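Window workroom

A window workroom is a room used for light practical work in which one long side is given over mostly to glass. The term is used in the Sutham district for upper rooms in former trade buildings, and more loosely for any bright, plainly finished room where people stand, sit or move about at their tasks during the day. It is distinguished from a studio, where the light is usually taken from the roof, and from an office, where desks are fixed in position.

Windows and walls

The windows are tall, set close together and divided by dark frames. Walls and ceilings are generally painted white, which carries daylight to the back of the room. Where trees grow close to the building the foliage acts as a partial screen in summer. Many rooms have no curtains, although blinds may be fitted later on the sunny side.

The strip of floor along the glass is the hottest part of the room in January and is seldom used for seating. It tends to become the storage edge, taking cartons, spare equipment and coats.
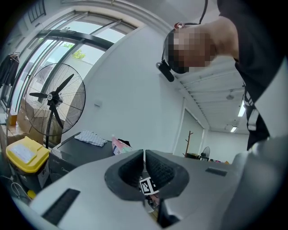 Pedestal fan and stacked cardboard boxes along the windows.

Cooling

Few of the older rooms have ducted cooling. A pedestal fan is the common substitute, as it can be moved between jobs and takes up little floor. The usual advice is to leave 300 mm clear behind the guard and to keep loose paper out of the airflow. Fans placed against the glass with a sash open will draw in outside air, but at the cost of noise from the street.

Light

Side light of this kind is strong near the glass and falls away quickly. A survey of 142 rooms by the Birhane Trust, published on October 24, 2022, found that most had been laid out with work facing the windows or side-on to them, and that ceiling lights were switched on by mid-afternoon in winter. Glare on pale or polished surfaces was the most frequent complaint. Leaves outside the glass reduce it, though unevenly, and the effect is lost once a deciduous tree drops them.
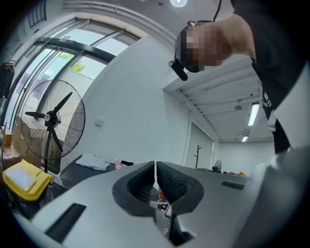

Svenja Fröhlich disputed the value given to trees in the survey, writing that a branch moving in the wind "puts a flicker over everything you are trying to look at", and that she would sooner have a plain white blind and a dull view.

Floors and power

Floors are hard and free of carpet. Grey is the most common colour, and a gloss finish is easy to sweep but shows every scuff. Wall outlets in older buildings are few and badly placed, so power is brought to the middle of the room with power strips and extension leads laid on the floor. At the Triridance building in Bundatholm, 5 floor outlets were added during a refit - leads are still used there for work away from the centre.

Flattened cartons are often kept against the wall for reuse. They also serve as a kneeling mat or as a clean surface for small parts.

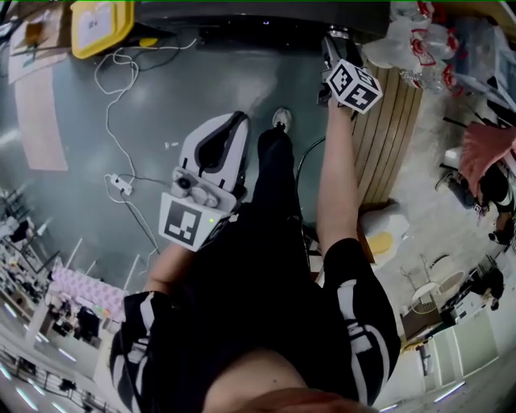 White cables and a power strip on a glossy grey floor.

Distribution

The Birhane survey listed 217 further rooms that it did not visit, most of them in Sutham. Several have since been divided by partitions.

See also: Loft, Sunroom, Workshop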